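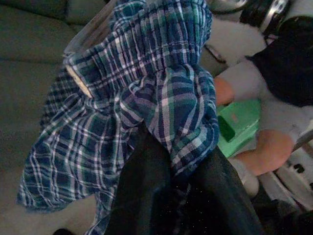 Blue plaid, bunched, with clear jar.

5/11/18 - dye bench

Second round of the madder tests on the Løken wool. Last round came out too brown and I put that down to heat, so this time I kept the bath at 60 C and stayed next to it. Used the small enamel pot because the big one still has indigo residue in it.

Mordant: alum only, same batch as before, skeins left in overnight. No cream of tartar. Kerstin Tveit wants to see what happens with it, but I would like one clean result first.

Madder is the chopped root from Brenthorpe. Soaked it in tap water, poured off the first water (yellow and cloudy) and started again with fresh. Six skeins in the bath, 30 minutes to come up to temperature, then held. Pulled the first skein early for comparison and tagged it with the punched tin tags. Paper tags fell apart last time, don't use them.

Results so far:

- Early skein: flat orange, a little streaky near the tie. Tie was too tight, my fault.
- Skeins 2 to 5: brick red, even. Closest yet to the Nirville sample card.
- Skein 6: same color but duller. It was the one at the bottom of the pot, so maybe root pieces sat on it.

The thermometer and the Zedora hot plate disagree by 5 degrees. I trusted the thermometer. If the plate is right then the first round was hotter than I wrote down, and that would explain the brown. Need to check both against boiling water before anyone repeats this.

Rinse ran clear on the third change. Skeins are hung on the rail by the window, out of direct sun. Bath still has color in it - strained and put in the lidded bucket on the floor, marked MADDER 2. Please don't dump it, I want to run an exhaust bath on the gray fleece.

To do:

- Check thermometer
- Cut lightfastness strips, half covered, and leave up until June
- Order more alum, jar is nearly empty
- Put root in a mesh bag next time
- Ask Kerstin for her chalk amounts. Our water is soft and she adds some to hers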